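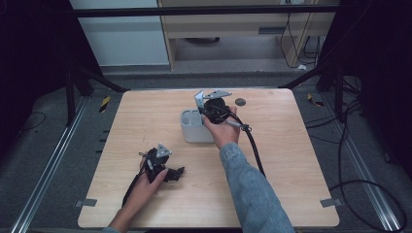 Ekoscombe, May

The divided bin is a poor default for sorting small household goods, and it should be specified far less often than it is. I hold this view after two years of setting up shared bathrooms and wash areas in rental units, where the same grey or white tray with moulded compartments turns up on nearly every shopping list.

The argument for dividers is simple. Each item type gets a cell, each cell keeps its contents upright, and a person can find the thing they want without moving anything else. On paper this reduces handling. In a shared flat the result depends almost entirely on whether the cells match the items, and toiletries don't come in matching sizes. A bar of soap is short and wide. A toothbrush is long and thin. A comb falls between the two and tends to bridge the divider, at which point two cells are blocked by one object.

Fixed dividers also take up volume. The wall itself is thin, but the space beside it is lost whenever an item is slightly too wide for its cell. I worked through the contents list for the Flernano units last winter, 1,537 items in all, and sorted them by longest side. Of the 40-odd product types I would normally expect in a bathroom, 37 were on the list, and very few shared a footprint. No fixed layout will suit a range like that. The tray supplied there, a Korletey model with three cells, was being used by most tenants as a single open bin with obstacles in it.

Tubes are the worst case. They are rigid at one end, flat at the other, and they change shape as they empty, so a cell that holds a new one firmly will let a half-used one slump. Laid flat, a tube needs a clear run equal to its full length, and on an open surface it will rest at whatever angle it was put down. The white and teal one lying diagonally across the pale wood takes up a good deal more of the tabletop than its width would suggest. Stood on its cap in a narrow cup, the same sort of tube needs a few square centimetres.

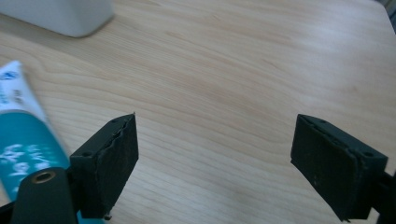 Sorting surfaces get less attention than containers, and they deserve more. I prefer a plain, light-coloured table at a height where the forearms stay level, with access from every side. A matte finish helps, as glare hides small caps and clear packaging. Pale wood grain does the job well: saturated colours such as teal printing stand out against it at once, though an off-white item, like the boxy one sitting near the corner, offers much less contrast and is easier to pass over. For mostly white goods I would put down a dark mat.

The procedure I recommend is to sort first and choose the container afterwards. Put everything on the table, group it by length and by how often it is used, then measure the groups. Daily items go into open cups or shallow trays without walls. Spares go into a plain lidded box. A divided bin is justified only when the contents are uniform and stay uniform, such as cotton buds, razor heads or hotel-size bottles bought by the carton.

Some suppliers now sell bins with removable dividers. The Manier range is the one I have handled most, and it answers part of my objection. The slots are spaced too widely for narrow items, and the loose walls tend to end up at the back of a cupboard within a month. I would still choose it over a moulded tray.

The usual reply is that a compartment trains people to put things back. I have not found this to be so in shared rooms. People return an item to the nearest opening that will take it, and the quickest opening to hit is a large one. My own units at Ekoscombe moved to open trays and cups last year, and the Tuesday reset takes less time than it did with the dividers in place.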